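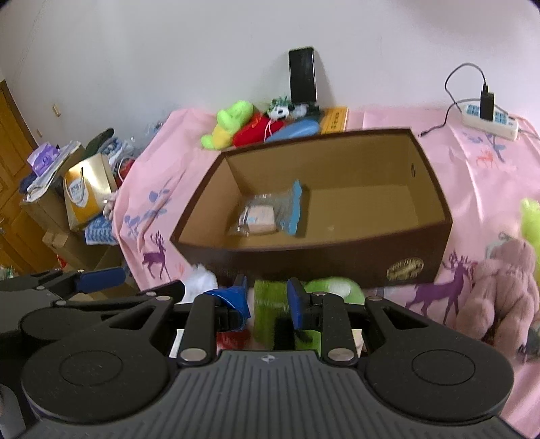

Atwood Growers' Fair Contracts Project
Progress report to the Lundari Fund, second reporting period

Summary

The project helps vegetable and fruit growers in the Atwood district to understand, question and jointly negotiate the supply contracts they sign with processors and packing sheds. It also puts growers' views to the state government's review of the horticulture code. Work in this period was mostly on schedule. The contract clinics and the submission to the review are complete. Joint bargaining with the Panyasiri packing shed has started but is behind the timetable we gave in the application. The radio segments have not begun.

Background for new readers

Most growers in the district sell to one of two buyers, Panyasiri or the Likura cannery. Contracts are usually offered shortly before planting and signed without advice. The complaints that led to the project were late payment, rejection of loads after delivery without a written reason, and clauses that let the buyer change the price after harvest. Growers rallied outside the Likura cannery gates last season over the same issues. The project did not organise the rally, but many of the people who attended it have since used our service.

Contract clinics

We held 9 clinics in the period, which meets the number in the funding agreement. Sessions ran on Wednesday evenings, moving between the Atwood hall and the football clubrooms at Likura. Attendance was low at the first few and improved once we moved the start to 7 pm, after milking and the school run. A solicitor with agricultural experience was at every session. Growers brought their own contracts and were given a short written note to take home.

The most common question was whether a buyer can reject a load on quality grounds after it has been graded and accepted at the weighbridge. The answer depends on the contract, and the older Likura forms are unclear on the point. The solicitor has drafted a plain replacement clause, and several growers have asked for it to be included in their next agreement. We do not yet know how the cannery will respond.

Fewer tenant growers came than we had planned for. Some told us they were worried about being seen at a public meeting while their lease was under discussion. We have started offering phone appointments and will report on take-up next period.

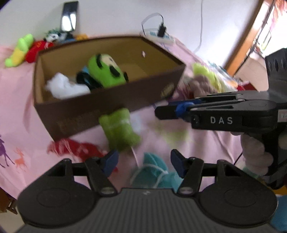 A teal plush toy and an open cardboard box, with a pink bedsheet.

Submission to the code review

The submission was lodged in August, before the closing date. It draws on the clinic notes, with all identifying details removed, and on a postal survey sent to growers across the district. It makes 3 main recommendations:

Written reasons for any rejected load, given on the day of rejection.
A fixed limit on payment times, with interest payable after that.
An end to clauses allowing a buyer to set or alter the price after harvest.

The department has confirmed receipt and has invited us to a hearing in the regional centre. Travel for two grower representatives can be met from the existing budget. Both large buyers have also made submissions. The Likura cannery supports faster payment but opposes the change on pricing, arguing that it needs room to respond to import prices. Panyasiri's submission has not been made public.

We met the local member and the shadow spokesperson separately to go through the recommendations. Neither gave a commitment. The project has been careful to give the same material to all parties, as required under the funding agreement, and our name was not used in any election material that we are aware of.

Joint bargaining

The bargaining group was registered later than expected. The first notice was returned to us with a request for more detail on which crops were covered, and correcting it took several weeks. Growers of carrots, onions and brassicas are now included. Stone fruit growers decided to stay out for this season and may reconsider after harvest.

Panyasiri has agreed to meet the group and one preliminary meeting has been held. It covered process only. The shed wants individual volumes kept confidential, and the group accepted this. It also wants any agreement to run for 5 years. Most of the group would prefer a shorter term with a price review built in, and this will probably be the main sticking point. The cannery has declined to meet the group and says it will continue to deal with growers one by one, as it is entitled to do.

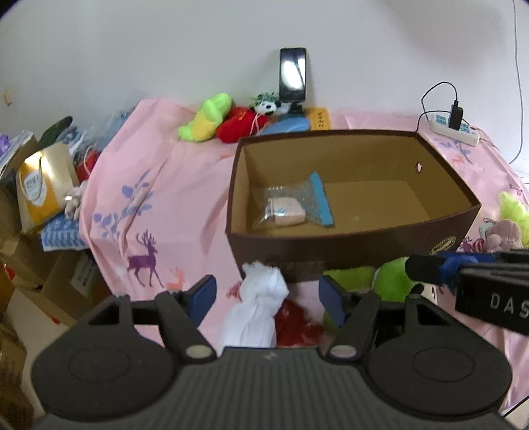
Because of the late registration, the group will not have an agreement in place before contracts for the coming season are issued. Members have been advised that they are free to sign individually and that doing so does not remove them from the group. We ask that the milestone for a first joint agreement be moved to the end of the next reporting period.

Communications

The printed guide to supply contracts has been finished and distributed through rural suppliers, the saleyards canteen and the shire office. We printed 2000 copies. The stock at the Atwood supplier ran out and was topped up. A Punjabi translation is with the typesetter and a Vietnamese one is still being checked, as some of the legal terms in the first draft were wrong.

The radio segments were to be recorded at the community station, which has been off air while its transmitter is replaced. We are waiting on a date. If the station is not back by harvest, we would like to put that money towards further printing.

Budget

Spending to date is slightly under forecast. The underspend is in bargaining support and radio, for the reasons given above. Solicitor's fees were higher than planned because of extra drafting on the rejection clause. We have covered this from the travel line, which was lightly used, and it is within the transfer limit allowed. A full statement is attached separately.

Issues and risks

Dry conditions on the eastern side of the district may reduce plantings. Growers with less to sell will have less room to bargain and may drop out of the group.

One grower reported that a field officer from a buyer had asked whether they attended the clinics. We have passed this to the solicitor. No further reports have been received, but we now keep attendance records off site.

Next period

Continue clinics at around one a month, with phone appointments for tenant growers.
Attend the code review hearing and circulate a short account of it to members.
Hold the first price meeting with Panyasiri.
Release the translated guides.
Confirm radio dates or submit a request to vary the budget.

Decisions sought from the Fund

Approval to move the joint agreement milestone as described under Joint bargaining. In-principle approval to redirect the radio money to printing if required.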